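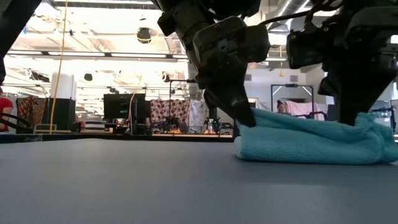 Towels and Cloths, Summer Gallery

Welcome to my small gallery of household textiles. My name is Lâm Huỳnh, and I write the laundry and linen pages for Kamolrat, a shop for home goods. On this page the subject is the towel: how it folds, how it keeps its color, and how it should be stored. The page was last changed on August 9, 2025.

The teal towel
A bright turquoise color, and a knit texture which looks soft. I like this color very much against a gray table. It is folded into a loose, rounded bundle, and the front edge is rolled.

About the fold
A loose bundle is not the best way to keep a towel for a long time, but it is good for a towel that you will use the same day. The top stays a little ruffled - I do not mind this. For the shelf, I prefer to fold in half 2 times and then roll from the short side.

About the table
I always recommend a wide, smooth table for folding. A bed is too soft, and the corners of the towel go away from you when you pull. Please wipe the table first and let it dry.

About washing
Strong colors should be washed alone for the first 3 times. I wash at 40 degrees Celsius with a small amount of liquid soap. Fabric softener makes the cloth pleasant to touch, but after some months it drinks less water, so I stopped to use it in May.

About storage
In our shop we keep the folded towels in Stokon boxes, with the rolled edge to the front. In this way the customer sees the color immediately. At home I use an open shelf in the bathroom, and the hand towels are on the lowest level where my children can reach them.

Next gallery: kitchen cloths from Takus, in white and in dark blue. If you have a question about the care of your towels, please write to me through the contact page of the shop. I read all messages, but I answer slowly.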